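Unit 4: Disposable Cups and the Claims Made for Them

Course: Household Materials, spring term. Read before the March session and bring one cup from home, rinsed.

4.1 What the catalogs say

The reader includes pages from two supply catalogs, Flernine and Tralemix. Flernine calls its paper cup "the natural choice." Tralemix says its clear plastic cup is "endlessly recyclable." Neither page names a test, a town or a recycling plant. Treat both as advertising until someone shows you numbers.

4.2 Looking before labeling

Students tend to sort cups by how they look, and looks are weak evidence. Printing hides a lot. A band of color around the base can make a frosted plastic cup and a paper cup seem closer relatives than they are, and a plain pale interior says very little about what the paper has been coated with. Laid on their sides on a patterned cloth, cups give up one useful fact: whether the pattern comes through the wall.

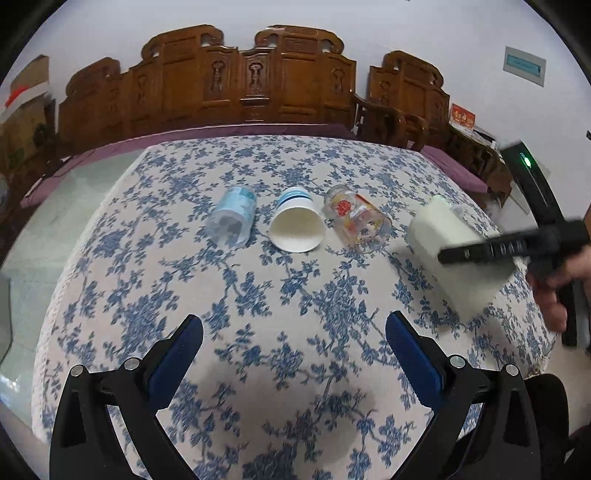
4.3 The Hamel exercise

Work in pairs. Lay your cups on a printed cloth and write down, for each one:
- clear, frosted or opaque
- where the printing sits
- any mark you can read without guessing

If you can't read a mark, write "can't read." Do not fill in what you think it ought to say.

Then flex the rim, and tear the wall if it is paper. Look for a film along the torn edge. Finding no film with the naked eye does not prove there is none.

4.4 The Zorna figures

The Zorna handout says a family throws out 800 cups a year and could save 200 by switching brands. How would a new brand cut the number of cups used? The handout doesn't say. It is based on 33 households that kept their own tallies, and we aren't told how they were picked.

Written work: one page on which catalog claim you would throw out first, and what evidence would change your mind.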